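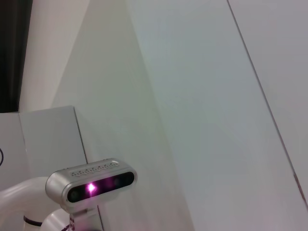
The Haslow Sessions is a country music radio and web series recorded in Covholm, a former feed town that has more guitar shops than grocery stores. The series pairs 2 performers who have never sung together, gives them an afternoon to learn one duet, and broadcasts the result whether or not the afternoon went well. It takes its name from the Haslow, the dance hall where the early episodes were taped, and is produced by Gorneo, a small company that had previously made commercials for trailer hitches.

Background

Gorneo pitched the series as a cheap way to fill an hour on Sunday nights. The pitch ran to a single page, most of it about parking. Country duets had long been sold on the suggestion that the singers were in love, about to be in love, or no longer speaking, and the producers believed that listeners would supply this part themselves if the 2 names were simply read out next to each other. In this they were correct. Fan message boards were proposing marriages by the end of the first season, in several cases between people who already had spouses in the audience.

The pilot was recorded in February, when the hall's heating was off, and the slow tempo of its closing waltz has been put down to the singers' fingers. It was kept as the series opener. Later performers have covered the song at the same speed, apparently out of respect.

Format

Each episode opens with the guests meeting at the side door. They are handed a sealed envelope holding a lyric sheet and a chord chart, and have 3 hours to settle on a key. Arguments about the key make up a good part of most episodes and have their own following. The house band, known as Fothergill after the street where its van was once towed, plays on every recording and is not permitted to take sides, though the pedal steel has been accused of it.

The final take is performed before an audience of 100, seated at long tables. Applause is not edited. Neither is its absence, which can be heard clearly after a yodeling number in the second season.

Songs are drawn from a stock of older material along with new pieces sent in by local writers. Entries are limited to one per person, and a song may mention a truck only if something happens in it.
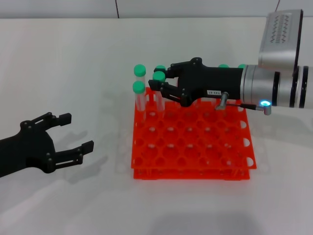
A rule against romantic speculation by the host was introduced in the third season and has been observed loosely. The host may ask how the guests slept, what they had for breakfast, and whether they brought their own microphone. Follow-up questions about the breakfast are discouraged.

Move from the Haslow

The series left the dance hall after its fourth season, when the floor was found to be bouncing in time with the bass player's foot. Recording moved to the old Covholm seed exchange, a brick building with better acoustics and a freight elevator that can be heard in the quieter ballads. Gorneo kept the original name on the grounds that the posters had already been printed. The first episode from the new building went out on May 25, 2018, and included a breakup song performed with such good cheer that it was requested at weddings for the rest of the summer.

Reception

Early notices were kind, if brief. Local reviewers praised the unpolished sound and the band, and had mixed feelings about the envelope, which one column called “a lot of ceremony for a song in G.” Performers have generally spoken well of the experience once some time has passed.

A petition to reunite the duo from the pilot gathered 2417 signatures, almost matching the population of Covholm. Both singers declined in separate statements that used the same wording, and fans took this as proof that they had been in the same room. The couple, who are not a couple, have since recorded 2 solo albums on similar themes.

Recordings

A compilation titled Side Door was released after the third season. It contains the final takes in order of broadcast, with the key arguments collected on a second disc. The second disc sold better. A vinyl edition followed, with the freight elevator added as a hidden track at the end of side two.

See also

Country duets
Radio barn dances
Covholm seed exchange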